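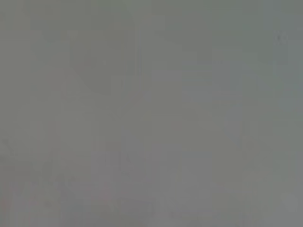 plonk_47
Question for anyone filtering teleop demos by wrist camera quality. We have 2094 demonstrations on the Urow arm, all recorded by remote control, and I'm trying to write a rule for which frames get dropped before training. My first rule was a threshold on edge content. A frame with nothing but flat gray in soft compression blocks, one darker smudge near the top and a pale patch at lower right scores almost zero, so it goes. The trouble is that the rule removes frames from the middle of otherwise good demos and leaves gaps in the action sequence. Do you drop the frame, the demo, or neither?

jara_bench
Neither. The joint states for that timestep are still valid. Mask the wrist image and keep the action.

tworail
Disagree with masking. If the wrist camera gives you nothing at the moment of the grasp, the policy learns to close on joint position alone. We had that on the Pinon cell. It closed in the same spot wherever the part was. I'd drop the demo.

jara_bench
Did you have an overhead view? With a second camera we kept 1082 demos with masked stretches and saw no such effect.

tworail
No, wrist only. Fair point.

We use cookies to remember your settings and measure traffic. By continuing to browse you accept our cookie policy.

plonk_47
We have an overhead view, fixed, 7 fps. Too slow for the last part of the approach.

mdelta
Check the bitrate before you write any rule. Visible blocks with seams between them mean the encoder is starved. Plonolwood's recorder defaults to a low cap and we raised it in January. A sharper stream may bring some of those frames back over your threshold.

tworail
More bits won't add detail if the lens is out of focus or something is right up against it. One frame can't tell you which.

mdelta
Agreed, but it's a config line. Change it first, record a few demos, compare.

kinhand
Or guide the arm by hand for the short-range part. We do the approach by remote and the last bit by hand. Operators move slower that way.

jara_bench
And then you get fingers in the wrist view during training and none at run time. I wouldn't.

plonk_47
No hand guiding on this arm anyway. Plan: raise the cap, mask short gaps, drop a demo if the gap covers gripper close. Will post numbers.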